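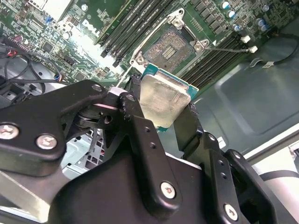

Lista de comprobación de higiene y seguridad – línea de marinadas y mezclas de especias

Centro: planta de Pringle, zona de dosificación y envasado
Turno revisado: mañana, miércoles
Inspección: Morag Rutherford
Acompaña: Wagner Rezende, encargado de turno
Copia a: Bindu Kurup (calidad), Finlay MacAulay (mantenimiento)

Claves: C = conforme. NC = no conforme. OBS = conforme con observación. NA = no aplica hoy.
Los comentarios se escriben en el momento de la revisión. Si un punto se corrige durante la visita, se anota igualmente como NC y se añade «corregido in situ».

1. Acceso y vestuario

1.1 Lavamanos de entrada con jabón, papel y agua templada. C
1.2 Gorro y cubrebarbas colocados antes de pasar la línea amarilla. OBS
Una persona de refuerzo llevaba el gorro por encima de las orejas. Se le indicó y lo recolocó. Wagner repasará la norma con el personal de refuerzo al empezar el turno.
1.3 Sin joyas, relojes ni uñas pintadas. C
1.4 Ropa de calle separada de la ropa de trabajo. NC
Dos taquillas con ropa mezclada. Es la misma observación de noviembre. Hay que decidir de una vez si se compran taquillas dobles o se ponen perchas en el pasillo.
1.5 Cartel de alérgenos legible y actualizado. NC
El cartel todavía no recoge la mostaza en grano de la receta nueva de Cleltik. La ficha técnica sí la recoge. Bindu imprime el nuevo y retira el viejo.

2. Recepción y almacén de especias

2.1 Sacos sobre palé, nunca en contacto con el suelo. C
2.2 Separación de la pared suficiente para limpiar. OBS
En el rincón del pimentón no cabe la escoba. Mover el palé un poco hacia el pasillo cuando se vacíe.
2.3 Sacos abiertos cerrados con pinza y con fecha de apertura. NC
Un saco de comino y otro de ajo granulado sin fecha. Apartados hasta que calidad decida.
2.4 Lote del proveedor visible en cada saco. C
Se siguió el lote 771 de pimienta negra desde la entrada hasta el parte de mezcla. Coincide en todos los registros.
2.5 Mostaza, apio y sésamo en la estantería baja y con cucharón propio. OBS
Cada uno tiene su cucharón, pero el del sésamo ha perdido la etiqueta de color. Pedir repuesto.
2.6 Sin indicios de insectos en trampas. C
Trampa de la puerta del muelle con mosca común. Está dentro de lo previsto por la empresa de control.
2.7 Temperatura y humedad apuntadas en la hoja de la puerta. NC
Faltan las anotaciones de la tarde en varias casillas. Las de la mañana están completas. Preguntar a Wagner quién tiene asignada la tarea en el turno de tarde, en el cuadrante no consta.

3. Sala de pesaje

3.1 Báscula grande verificada con pesa patrón al inicio. C
3.2 Báscula pequeña verificada con pesa patrón al inicio. C
Con la pesa de 300 g la lectura fue correcta a la primera. El plato tenía restos secos de orégano en el borde – limpiar también por debajo, se levanta sin herramienta.
3.3 Orden de pesaje: primero recetas sin alérgenos. C
3.4 Sal y azúcar en recipientes tapados. C
3.5 Aspiración localizada en marcha al volcar pimentón y guindilla. NC
Estaba apagada durante un volcado. El operario dijo que hacía mucho ruido y que con ella no oía el aviso de la carretilla. Finlay revisará el ventilador. Mientras tanto no se vuelca guindilla sin aspiración, y si hace falta se para la carretilla.
3.6 Gafas y mascarilla en el volcado de guindilla. C
3.7 Lavaojos accesible y revisado. OBS
Funciona, pero había un cubo delante. Corregido in situ. Marcar el suelo.

4. Mezcla de marinadas líquidas

4.1 Tanque limpio y seco antes de cargar. C
4.2 Rejilla de seguridad cerrada; el agitador se detiene al abrirla. C
Probado dos veces con el tanque vacío.
4.3 Parada de emergencia accesible y probada. C
4.4 Orden de carga según ficha: aceite, vinagre, especia, zumo de limón. OBS
En el parte de la marinada de limón y hierbas el zumo figura antes que la especia. Wagner cree que se cargó bien y se apuntó mal. La mezcla queda retenida hasta que Bindu mida el pH.
4.5 pH medido y anotado por tanque. C, salvo lo dicho en 4.4
4.6 Sonda del pH guardada en su solución. NC
La sonda estaba en agua del grifo. Cambiada in situ. Conviene poner una nota junto al soporte, el frasco de solución y el de agua son iguales.
4.7 Mangueras colgadas, con la boca tapada. NC
Una manguera en el suelo. Es el punto que más se repite en esta zona. Propongo un gancho más junto a la columna, el que hay queda lejos del tanque.
4.8 Suelo sin aceite. OBS
Una mancha junto a la bomba. Se limpió, pero hay que ver si gotea la junta. Aviso pasado a Finlay.

5. Envasado en bolsa

5.1 Bolsas guardadas en su caja hasta el momento de uso. C
5.2 Sellado: prueba de presión al arranque y tras cada cambio de bobina. OBS
Se probaron 20 bolsas al arranque y todas aguantaron. Después del cambio de bobina no hay registro. El operario asegura que la hizo. Sin registro no se puede dar por hecha, así que se repitió delante de mí con buen resultado.
5.3 Mordazas limpias, sin restos de especia. NC
Restos de tomillo en la mordaza inferior. Si queda una hoja en la línea de sellado la bolsa pierde en la nevera del cliente. Limpiar en cada parada y no solo al final. Cepillo de latón, nunca cuchilla.
5.4 Resguardo de las mordazas colocado y con su micro activo. C
5.5 Guantes térmicos disponibles junto a la selladora. C
5.6 Codificado legible: lote y consumo preferente. C
5.7 Etiqueta correcta para cada receta. C
Revisadas las de Histent y las de Cleltik. Las cajas de ambas marcas se parecen mucho de lado – seguir con la costumbre de dejar una sola en la mesa.
5.8 Instrucciones de uso de la bolsa impresas y sin cortes. OBS
En algunas bolsas de Histent la última línea («deseche la bolsa tras su uso») queda muy cerca del sellado. Se lee, pero con la bolsa llena cuesta. Comentar con el impresor antes del próximo pedido.
5.9 Detector de metales probado con las testigos al inicio, a mitad y al final. C
Inicio y mitad de turno firmados. La prueba final no tocaba todavía a la hora de la visita.

6. Cámara y producto terminado

6.1 Temperatura de cámara dentro de ficha. C
6.2 Puerta cerrada y burlete en buen estado. NC
El burlete inferior está rajado en la esquina. Ya hay parte abierto. Finlay espera la pieza de Fakov; se ha reclamado y no hay fecha de entrega.
6.3 Apertura desde dentro funciona. C
6.4 Rotación: sale primero lo que antes caduca. C
6.5 Producto retenido separado y señalizado. OBS
Hay cinta, pero falta el cartel rojo en un palé. Corregido in situ.

7. Limpieza y productos químicos

7.1 Armario de químicos cerrado con llave. C
7.2 Fichas de seguridad en la carpeta. NC
Falta la del desengrasante nuevo. Magnus Ritchie, de compras, la pide hoy al distribuidor. No usar el producto hasta tenerla.
7.3 Pulverizadores rotulados. C
7.4 Útiles por colores, sin cruces entre zonas. OBS
Un cepillo azul en la zona roja. Retirado y desechado.
7.5 Desagües con rejilla y sin restos. C
7.6 Tiempo de contacto del desinfectante respetado. NA
No se hizo desinfección durante la visita.

8. Salidas y primeros auxilios

8.1 Pasillos de evacuación libres. C
8.2 Extintores a la vista y con revisión en vigor. C
8.3 Botiquín completo, con tiritas azules detectables. OBS
Quedan pocas tiritas. Reponer.
8.4 Registro de cortes y quemaduras al día. C
Una quemadura leve en la selladora desde la visita anterior, bien documentada. La persona no llevaba el guante térmico puesto, lo tenía al lado.

Acciones abiertas

Bindu Kurup: cartel de alérgenos (1.5), decisión sobre los sacos sin fecha (2.3), pH de la marinada retenida (4.4), texto de la bolsa de Histent (5.8).
Finlay MacAulay: ventilador de aspiración (3.5), gancho para la manguera (4.7), junta de la bomba (4.8), burlete de la cámara (6.2).
Wagner Rezende: norma del gorro (1.2), hojas de temperatura del turno de tarde (2.7), marca en el suelo del lavaojos (3.7), registro tras cambio de bobina (5.2), limpieza de mordazas en cada parada (5.3).
Magnus Ritchie: taquillas o perchas, con precio de las dos opciones (1.4), etiqueta del cucharón (2.5), ficha del desengrasante (7.2), tiritas (8.3).

Prioridad: primero 3.5, 4.4 y 7.2. Estos 3 puntos se vuelven a mirar antes del próximo arranque de guindilla. El resto, en la siguiente revisión ordinaria.

Comentario de Wagner Rezende: de acuerdo con todo salvo con 4.7. El gancho junto a la columna estorba al pasar con el carro de bidones. Mejor uno plegable, o ponerlo al otro lado del tanque.

Respuesta de M. Rutherford: vale al otro lado, siempre que la manguera no cruce el paso.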